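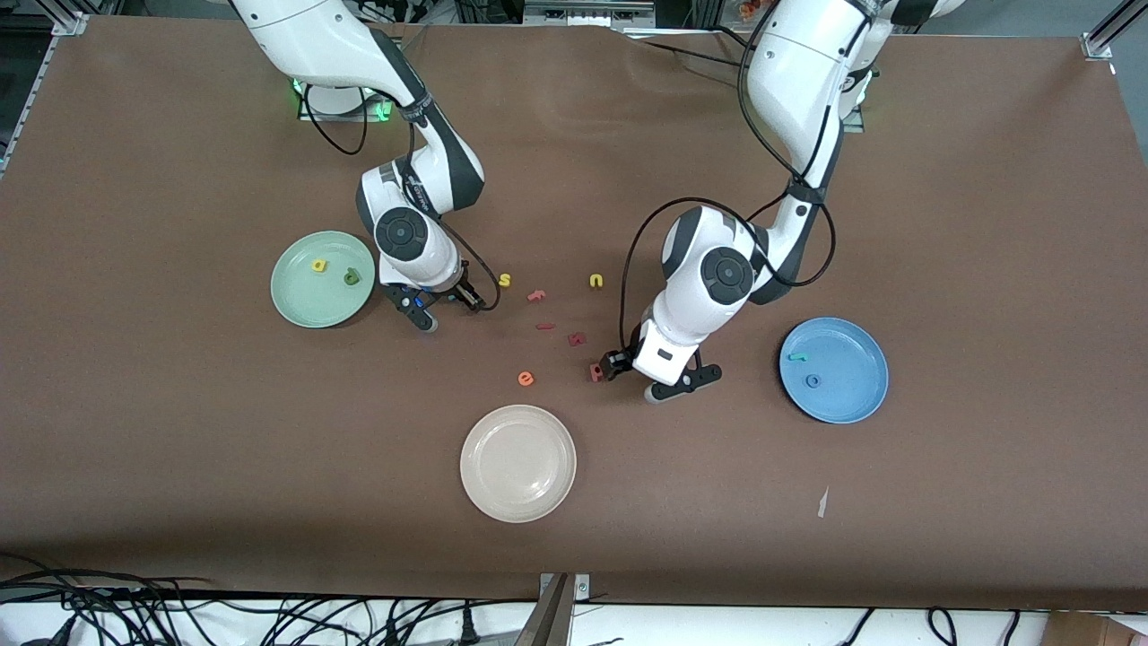
Re: [Omuvell] Foam letters – plates or compartment tray?

Leszek,

Replying to your message 1504 in line. I have trimmed it to the parts that need an answer.

> We have the loose foam letters back from Killow and they came in one bag,
> all colours mixed. I was going to sort them into the compartment tray as
> before, but the compartments are square and deep and the small pieces go
> down into the corners. You mentioned plates. What size, and how many?

Three round plates, flat on the table, set out so that there is a clear patch in the middle for the letters. I use one pale green, one light blue and one off-white. Size is not critical as long as the letters lie flat inside the rim without overlapping. If they start to pile up, the plate is too small or you are sorting too many at a time.

The rim matters more than the diameter. A low rim lets you slide a letter up and over with one finger if you have to. A high rim means every letter has to be picked up and dropped, and the light ones tend to land on edge.

> Do you sort by letter or by colour? The old Drunska sheet says by letter
> but I have never managed that in one pass.

By colour first. The Drunska sheet assumes a complete alphabet with no duplicates, and ours has not been complete for a long time. My rule is:

1. Green plate: greens and yellows.

2. Light blue plate: blues and teals.

3. Off-white plate: reds and pinks.

The picture at the top is a small batch part sorted. The green plate has a yellow letter and a dark green one, the blue plate has a long teal piece and a small blue ring-shaped letter, and the off-white plate has nothing in it yet. The yellow "s" and a small red piece are among those still out on the table. I do the off-white plate last as a matter of habit.

Teal is the one colour that causes arguments. Against the green plate it looks blue and against the blue plate it looks green. I put all teal on blue and do not reconsider it piece by piece. If you would sooner have it on green, that will work as well, but write it on the lid of the box so that the next person does the same.

> Some of the pieces do not seem to be letters at all. Thin strips, a bit of
> a curve. Throw away or keep?

Keep until the end of the sort. A straight strip may be an "l", or an "i" that has lost its dot, or the stem off something larger. Try it against the whole letters of the same colour before you decide. A torn edge is rough under the fingertip and a cut edge is smooth, so you can usually tell a broken piece from a complete one without looking for its partner.

A plain ring is probably an "o", but check for a torn place on the outside where a stem could have come away. The same applies to the closed part of a "b", "d", "p" or "q".

> Last thing. How do you stop the table itself getting in the way? Mine is
> dark and shiny and I lose the blue ones on it completely.

A plain matt top in a mid brown is the best I have tried. Every colour in the bag shows against it, including the pale pink. The table in the Watkins room is of this sort and I now do all the sorting there. If you only have the dark table, lay brown wrapping paper over it, matt side up, and tape down the corners.

Wipe the surface before you start. Specks of pale foam or paper are easily taken for the dot of an "i", and time goes on looking at them. Side light from a low window is also a nuisance in the late afternoon, as shadows fall across the middle of the table, just where the loose letters are. Sort in the morning or put the main light on.

Leave a gap between each plate and the nearest loose letter. With a light plate the shadow at the edge is faint, but a small piece can still sit half under the curve of the rim and be missed when the plate is lifted away. Before moving any plate, look along its edge from directly above.

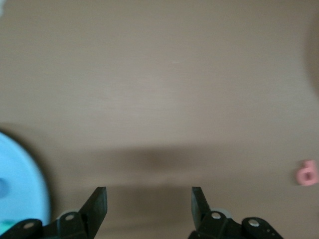

Second pass: the letters that turn into each other

Once the colours are done, the Drunska sheet becomes usable, one plate at a time. Most letters give no trouble. The group to watch is b, d, p and q. In the second picture there is a small pink "d" lying flat on the table to the right, stem on the right-hand side, and that reading depends entirely on which way round it happens to be lying. Give it half a turn and it is a "p". Turn it over and it is a "b".

For the record sheet I therefore do not enter these four separately. I enter them as one line, "round with stem", and give the total. The same goes for "n" and "u", which on our letters are close enough in shape that I have stopped trying. If the letters were printed on one face this would not be necessary, but ours are plain on both sides.

For our box the sheet now reads 484 pieces in all, fragments not included. The old total on the lid was entered before the Killow loan and should be crossed out. Please do not correct it by subtraction; do a fresh count of yours and enter that.

Storage afterwards: one flat bag for each plate, colour written on the outside, and all of the bags laid flat in the shallow drawer. Foam that is stored folded keeps the fold. I leave the fragments in a separate envelope at the back. In October I matched eight of them to letters we had written off, so the envelope is worth keeping for a season at least.

Two points I cannot answer. I do not know whether the glue in the cupboard is safe on this foam – try it on a fragment first. And I have no copy of the sheet that went with your tray, form 2891. If anyone on the list has one, please send it to Leszek direct.

Eugeniusz Bednarek

Recent messages on this list

Compartment tray, replacement lid wanted
Re: Compartment tray, replacement lid wanted
Drunska sheet – blank copy for printing
Foam numerals: keep with letters or apart?
Re: Watkins room, drawer labels
Killow loan, bags returned
Older messages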